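Home and Laundry > Clothes storage

How do you store winter woollies without the musty smell?

mothmagnet83
Hi all, hoping someone can sort me out before the weather turns. Every spring I wash my jumpers, fold them up and put them away, and every autumn they come out smelling like the back of a caravan. We moved to Ellarness last year (very humid, the envelopes seal themselves) and it's got worse. Nothing's mouldy that I can see and there are no holes, just the smell. I've tried the Jirnus lavender sachets and now I have jumpers that smell like a caravan with lavender in it. Do I need vacuum bags? A dehumidifier? I'd rather not spend more than 90 dollars if I can help it - I've only got the one bedroom to worry about. 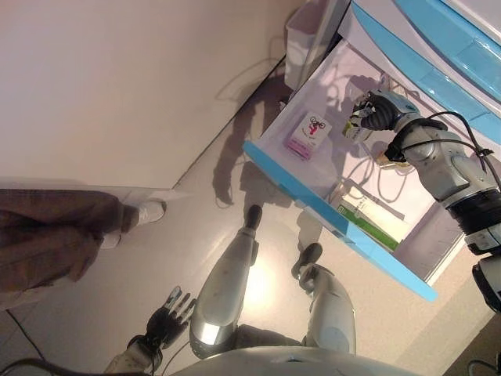
Mostly it's wool with a few cotton ribbed things thrown in, and I wash the lot on a gentle cycle with ordinary wool wash. They get a day on the airer, sometimes less if it's Thursday and my housemate wants it for her work gear. I'm wondering if the storage is part of the problem too. With a white and blue drawer like this one, do you just leave it open for a while over the summer, or is that asking for moths? Floor's shiny and easy to mop, so I don't mind pulling things right out if that helps. Cheers!

skuvby_sal
I'd bet my last clothes peg they're going away damp. A day on the airer isn't enough in a place like yours, ribbed stuff especially. It feels dry on the outside and then you pinch a cuff and it's cold. I leave mine 3 days, turned inside out on the second, and I don't fold anything until the seams and the hem feel the same as the rest. Go easy on the wool wash too, too much of it hangs about in the fibres and gets whiffy.

Skip vacuum bags for wool. I did it one year and my favourite cardigan came out looking like a bath mat! Took weeks to get its shape back. Old cotton pillowcases are free and they breathe.
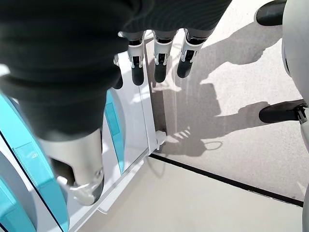

Dark charcoal ribbed fabric against a pale floor.

Darker colours are where I notice it most, but that might be me. Oh, and open the drawers for an afternoon on a dry windy day, wipe them out with a bit of white vinegar in water and let them dry before anything goes back in. Moths like dirty wool, so if it's clean I wouldn't lose sleep over an open drawer for an afternoon.

Peixoto Street Laundry Tragic
dehumidifier. got a small one secondhand, run it from 8 at night til 9 with the door shut and the whole room stopped smelling, not just the clothes. empty the tank or it's pointless

mothmagnet83
Thanks both! Just went and pinched a cuff. Cold. Right, back on the airer they go.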